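Seklow Teach Station: Operator Guide
Section 5. Recording a Demonstration

Revised 8 February 2023. Section owner: Trudy Dunstan

This section covers recording assembly demonstrations by hand guiding and by remote control. Complete the cell check in Section 4 before starting. Operators who have not signed the cell training sheet may watch but may not hold the enable switch.

5.1 Choosing a mode

Hand guiding: the operator holds the arm near the wrist and moves it through the task. Use it for long moves through open space and for teaching approach points.

Remote control: the operator drives the arm with the Wunditz hand controller from outside the cell line. Use it for all insertion steps. Forces from the operator's hand are not mixed into the wrist reading in this mode, and the recorded force trace can be used for training.

A single demonstration must use one mode from start to finish. Files with a mode change are rejected at import.

5.2 Before recording

1. Place the work on the table and seat the fixture against its stops.
2. Confirm that the computer under assembly is unplugged from wall power.
3. Load the task file in Diltwood and check that the task name matches the work order.
4. Set the payload to the mass of the part in grams. The drive-and-carrier task is preset to 700.
5. Zero the wrist force reading with the gripper empty and the arm still.
6. Move the arm to the start pose and wait for the steady green lamp.

NOTE: A wrong payload setting causes the arm to drift when the enable switch is pressed in hand guiding mode. If it drifts, release the switch and repeat from step 4.

5.3 Recording by hand guiding

1. Hold the wrist with one hand and the enable switch with the other.
2. Press the switch to its middle position. The brakes release.
3. Press Record on the pendant.
4. Move the arm through the task at an even speed. Keep fingers clear of the two outer joints.
5. Stop at the end pose for one full second.
6. Press Record again, then release the switch.

CAUTION: Squeezing the enable switch fully applies the brakes and ends the recording. The file is kept but marked incomplete.

5.4 Recording by remote control

1. Stand outside the cell line with a clear view of the work.
2. Set the controller scale to 4 for travel. Travel moves are made above the rim of the work at all times.
3. Press Record, pick the part, and bring it over the work.
4. Pause above the rim and change the scale to 1.
5. Lower the part straight down. Correct sideways error before contact.
6. When the force bar turns yellow, stop, back off, and try again within the same recording.
7. Release the part, raise the arm clear, and press Record.
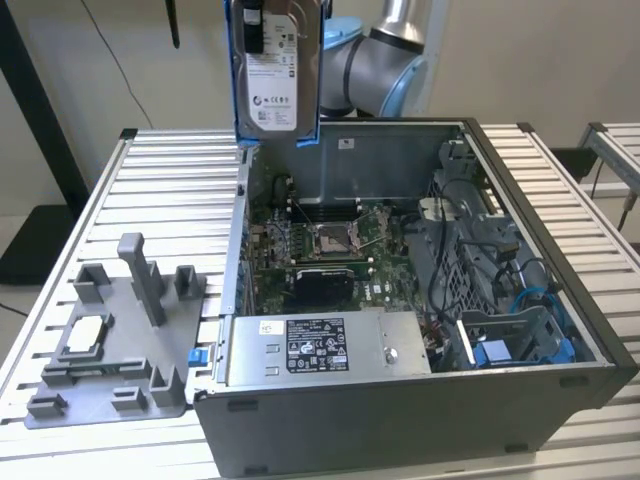 The pause in step 4 of 5.4 is logged as a segment marker and must be present in every insertion file. Hold the part still until the marker tone sounds. For the drive task, the pause is made with the drive upright in its blue carrier and its lower edge just above the rim of the chassis. Check the cables next to the drive cage at this point. A loop of cable lying in the path of the carrier will be recorded as contact, and the trial must be discarded.

5.5 Saving and naming

1. Play the recording back on screen. Do not play it back on the arm.
2. Mark it Keep or Discard. Partial insertions are marked Discard.
3. Enter your operator number and save.

Files are numbered by the station and are not renamed by hand. Five kept demonstrations are needed before a training job will start. Operators should vary the start pose slightly between them.

5.6 Messages

Error 473, marker missing: the pause was too short. Record again.

Payload mismatch: the measured load differs from the task file. Check the part and repeat 5.2 from step 4.

Link slow: the controller connection has dropped below the set rate. Stop moving, wait for the lamp to return to green, and discard the current file.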